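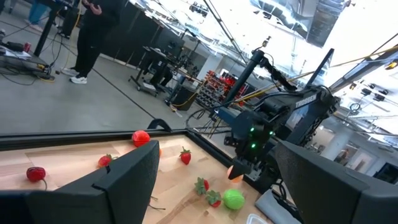

Strawberries, mostly, and the green fuzzy ball.

Play food month at the Usden toy shelf! If you've borrowed from us before you know how this goes: once a year the whole fruit and veg collection comes out onto a big table so we can see what we have, decide what goes in which tub, and find out what has wandered in from somebody's toy box at home. I love it. I get my coffee, I push my sleeves up, and I have opinions about plastic produce until lunchtime.

The strawberries are the most popular thing we lend, by a mile. They've got the green caps that little fingers like to pick at, and they stand up by themselves if you set them down just right (one of them is managing it nicely here). The glossy red ball near the back I'd call a tomato. The fuzzy green one I'd call a tennis ball, but I've been overruled before, and a family over in Geludport once used something just like it as a cabbage for three weeks, so who am I to say.

Spreading out comes first, always. I used to sort straight from the bag and it was a mess, because you'd have a tub looking finished and then find a lemon at the bottom.
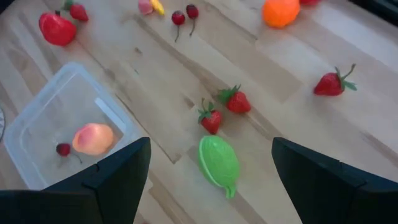

One borrower wrote in to say that we should stop sorting by color altogether and sort by meal, so a child gets a breakfast tub or a picnic tub and can play the same game right away. I've been chewing on that ever since. It's a good idea! My only worry is returns, since I can check a tub of reds in ten seconds flat and I'm not sure I could do the same with a picnic. Maybe we try it in November with the older Bustos set and see who complains.

I do like the peachy one in the clear tub with the little dark red piece beside it. They look like the start of a fruit salad. And the strawberries turn up in more than one size, which is handy if you're playing store and want to charge extra for the big ones.

The clear tubs are a newer thing for us. We had cloth bags for 13 years, and they were pretty, but you had to open every single one to know what was inside. Now you can stand at shelf 18 and just look. Best change we ever made, and I was against it!

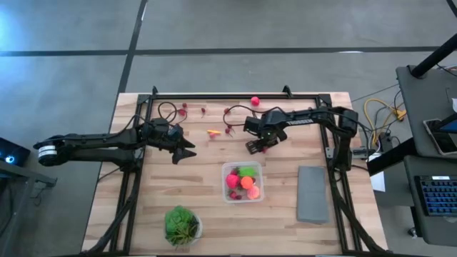

Usden Toy Shelf / Play Food Team

My favorite stage, when there's lots of bare wood and the tub already has a good handful in it. A bit of bright green in one corner, something small and dark red next to it, orange in the center, a big pinkish-red one on the left, salmon pink toward the lower right. I always think we'll end up with space left over. Ha.

About those small dark red ones with the thin stems. Cherry or radish? I have asked this at the desk more times than I can tell you and it's never settled. On the loan card we've started writing "red with stem," and that covers it. If you're returning a tub and can't find the right word, use that.

The rules for a tub are pretty relaxed, by the way. Something round, something green, at least one strawberry, and the lid has to close without anybody leaning on it. We had a Silix set come back last spring with the lid taped down and a whole pineapple inside, and I still don't know how they got it in.

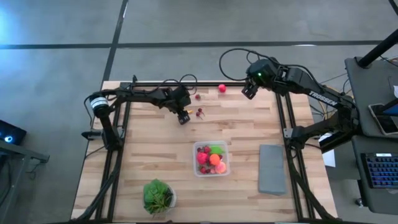 Issue 24, page 13

Now we're talking! Orange in the middle, pinky red on the left, green up in the corner, a pale pink piece down in the other corner and the dark red ones tucked in wherever they'll go. I'd borrow it.

The leafy plant in the little pot stays out of the tubs. It travels by itself, in a paper bag, because the leaves get squashed under anything heavier than a grape. Ask for it at the desk if you're doing a garden or a farmers market, and please bring the pot back too.

We made 1,833 loans last year across the whole shelf, and the play food tubs were out the door nearly as fast as they came in. If you want one for a birthday, put your name down early. If you've got a stray strawberry under the couch, we'd be so happy to see it again, and you can drop it in the return slot any time after 9 a.m.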